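Anas Sabbagh
1st December

1/ ok thread on keeping the Hattar cell alive, bc three people asked and I'm tired of pasting the same notes. Steamer job: baskets, buns, lid, stack. Written fast, sorry

2/ Start with the fingers. Wipe both with a damp cloth, then a dry one, then check the screws at the knuckle. Ours back out. Blue threadlocker, tiny drop, leave it overnight

3/ Then home it and jog over to the lid by hand, slow. Fingers should come in above the lid with the plate flat under it. If one finger hangs lower than the other at full open thats the Morkero coupling again – don't shim it, re-seat it
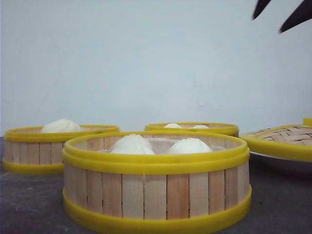

4/ Finger gap. Set it on the yellow rim, never on the slats. Slats give, rim doesn't. I run 2 mm clearance each side and it's been fine since April

5/ Force limit next. Brisitz controller ships way too high for anything soft. Param 692, bring it down to 12. 13 works too but leaves dents in the buns and then I get messages

6/ Cables!! Look at the wrist loop every single shift. Rubbing = white dust on the sleeve. See dust, stop, re-route. Lost a whole Friday to this one

7/ Stack height. Teach it off a real stack, not the CAD. The bands sit into each other a bit and the drawing knows nothing about that. So build the stack yourself, press down on the top rim, touch off, save 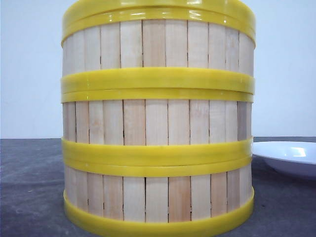
and do it again whenever you swap in a new set of baskets, even same supplier same part number. I skipped it once and the arm pushed the top one straight down into the table. Protective stop, red light, very loud

8/ Lighting: check exposure after moving anything overhead. Yellow plastic is shiny and the Sunus software loves to call a reflection an edge. Drop the gain before you touch the threshold

9/ Grease on the base joint is on the sheet taped inside the door. Follow teh sheet. Not your memory

10/ spare finger pads are in the left drawer – if you take the last pair write it down, I reorder on Mondays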